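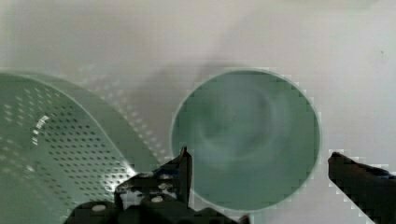 The Pirley play kitchen set was purchased by the Aketthorpe Toy Library in August and has been in regular use at our family sessions for five months. This review is intended for member groups considering a similar purchase. The colander is the strongest item in the set. Its small round holes are set in even rows, and the smooth band at the rim gives young children a clear edge to hold. The round bowl is a similar pale green, so the two are easily matched when sets are sorted at the end of a session. The finish has kept its colour, although light scratches have appeared on the underside of the bowl.

The set was borrowed 38 times before this review was written. One spoon was lost and replaced by the supplier, Mekonnen, within 12 days.
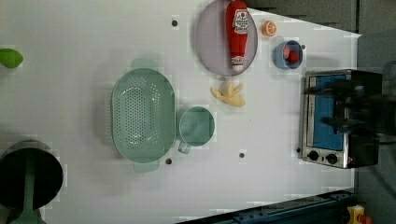

Play food is a matter of preference, and groups may wish to combine this set with items they already own. Our members have generally laid everything out on one large table so that several children can take part. The partly peeled banana and the orange slice are the pieces most often asked for, and the red ketchup bottle is also popular. The toaster oven, with its two black knobs, takes up considerably more room than the plate or the small blue bowl, and groups with limited shelving should measure before ordering.

The storage box is poor. Its lid does not close over the colander, and we now use a Gurnano crate instead. Subject to that reservation, the set is recommended for loan collections.

Reviewed 27/01/2025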